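Robotics Wiki > Faults and Safety > Grippers > Sleeve slip

Reading time: 2 minutes

Print this page | E-mail this page

Sleeve slip

Sleeve slip is the name most of us use for a gripper losing a garment partway through a fold while the software goes on believing it still has hold of it. I've been keeping this entry going since Yurani Guzmán handed it to me, so blame me for the wording (and please fix my typos!).

The fault got its name at Josa, a small shop where the Grunari folding arm was being tested on coats and kids' jackets. Out of 1,635 folds in the first long run, 157 ended with the cloth on the table and the arm cheerfully finishing the motion with nothing in its fingers. Funny to watch once or twice, less so when the empty arm swings through at full speed and somebody is leaning in to grab the coat.

What causes it

Puffy cloth is the main trouble. The fingers close on the padding, the finger gap looks right to the controller, and then the filling squashes down and the shell slides out. Thin shirts do it too, but for a different reason: the gap with a shirt in it is so close to the gap with nothing in it that the old Shih controller couldn't tell them apart. Audrey-Anne Perron found that one by going through the logs for about 70 bad folds, and I still think it's the best bit of detective work on this whole wiki.

Where you grab matters a lot. A cuff or a seam gives the fingers something firm, and a sleeve taken in the middle is much more likely to creep. 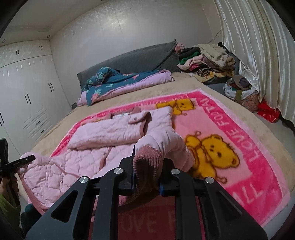
The usual fix is to check the grip again after the lift, and again before any fast move. If the reading has drifted, the arm should stop where it is and wait. Please don't let it go back for a second try by itself! That was the setting in the Cenex build, and it's how Josa got its one pinched finger, luckily with only a bruise to show for it.

I'd also slow the swing down until you trust your numbers. Yurani disagrees with me and says the slower swing hides the fault; her notes are on the talk page.

Last edited July 29, 2026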